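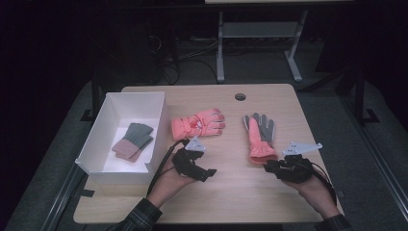
Last updated: February

Kukuvden Padded Ski Glove, coral and grey

Item 796
Sold as a pair
Sizes: children's large, women's small, women's medium, women's large
Colour: coral / grey
Also in the picture: Madura Knit Glove (item 991) in the white Bickerstaff tray

Description

The Kukuvden is a warm, padded glove for skiing, sledding and winter walking. It is our most asked-for glove in the coral colour, and we have kept it in the range for another winter with small changes to the lining. The back of the hand is coral pink with a puffy, quilted look, and it has some lighter stitching. The palm side is grey. Many customers order it after seeing only the back and are surprised by the grey.

The cuff is thick and padded in the same coral as the back. It is made to go over the sleeve of a jacket. If your jacket has a very wide sleeve with a snow skirt inside, you may prefer to wear the cuff under, and this is also possible, but then please open the wrist strap before you pull the sleeve down. The strap goes across the wrist and you can adjust it with the other hand when the glove is on. With mittens on the other hand it is more difficult.

The filling is synthetic. There is no down and no wool in this glove. The lining is brushed polyester, sewn to the fingertips so that it stays in its place when you take out a damp hand. In the older version of the Kukuvden the lining was fixed only at two fingers, and we had some returns for this. If you have the older version and the lining comes out, write to us and we will explain how to put it back with the handle of a wooden spoon.

Fit and size

Put a soft measuring tape around your hand at the widest part, without the thumb, and do not pull it tight. The children's large is for a hand up to 18 cm around. For bigger hands please choose from the women's sizes, the table is on our size page. Men with narrow hands wear the women's large and are happy with it.

The fingers are cut a little short. If you have long fingers, or if you want to wear a knit glove inside, take one size more. When you make a fist there should still be a bit of room at the tips. A glove that is tight at the tips will feel cold, even with good padding.

A new pair is stiff in the first days. The padding between the thumb and the first finger needs the longest time to become soft.

How warm is it?

This is a question which we can answer only partly. On a resort hill, with the lift and some waiting, most of our customers are comfortable in it on a normal winter day. For standing still a long time, for example if you help at a race or watch a hockey game outside, we recommend to add the Madura inside. It is not a glove for mountaineering and we do not sell it for that.

The outside fabric resists snow well. In heavy rain the water will come through after a while, first at the seams of the fingers.

Madura Knit Glove

Item 991, sold as a pair. The fingers are grey-green and the cuff is a soft brown. It is one of our simplest gloves. You can wear it alone in autumn, for the walk to the bus or to scrape the car, or as an inside glove under the Kukuvden if you took the bigger size. It stretches and comes in one size for adults. For children under ten it is too big and we do not have a smaller one at the moment.

The Madura is a blend of acrylic and wool. The wool part is small, but if your skin reacts to wool please be aware of it.

You cannot use a phone with the Madura. We had a version with touch fingertips and we stopped it, the special yarn was wearing out before the rest of the glove.

Bickerstaff Tray

The white tray is the Bickerstaff in the flat model, open, without lid. We use it in our own packing room for sorting gloves, and after several customers asked where to buy it we put it in the shop. At home it works well on a shelf near the door, or in a deep drawer, for gloves and hats. Lay the gloves flat, one on the other, and do not press them. Padded gloves take more room than you expect, so the Kukuvden needs a tray of its own if you also keep knit gloves for the family.

Clean it with a damp cloth and mild dish soap. Scouring powder leaves marks on the white surface which do not go away.

Care

Kukuvden: wash by hand in lukewarm water with a mild soap. Close the strap first. Press the water out, do not twist. Dry with the fingers up, away from the heater, and turn the glove from time to time. It takes 2 days to be dry also inside. Do not iron, do not dry-clean, and no fabric softener please.

Madura: machine wash on the wool program, inside out, with similar colours. Pull in shape while damp and dry flat.

Never store any glove wet. If the gloves are a bit damp after a day on the hill, leave them out overnight and put them away in the morning.

Before the summer, check the seam at the side of the thumb. This is where a padded glove opens first, and a small opening can be closed with a normal needle and strong thread. We send thread in the matching coral at no charge if you write the item number and your postal address.

Ordering and exchange

Orders placed before noon are packed the same afternoon. The Kukuvden and the Madura can be exchanged for another size or returned if they were tried on only indoors and the label is still attached. Please send both gloves of the pair. We receive single gloves each winter and cannot process them.

If you lost one glove, ask us anyway. Sometimes we have a left or a right one remaining from a repair, and we sell it at half of the price of the pair. We cannot reserve single gloves.

For schools, ski clubs and rental shops there is a separate price list. Denise Naylor at Orkska looks after these orders and will also send a sample pair on request, to be returned after the fitting. Please tell her the sizes you need and the month you need them, as the coral is usually sold out before the end of the season and the next delivery comes only in autumn.

Availability now

Kukuvden, coral / grey: children's large and women's medium in stock. Women's small few left. Women's large sold out.
Madura: in stock.
Bickerstaff Tray, flat, white: in stock, ships separately from the gloves.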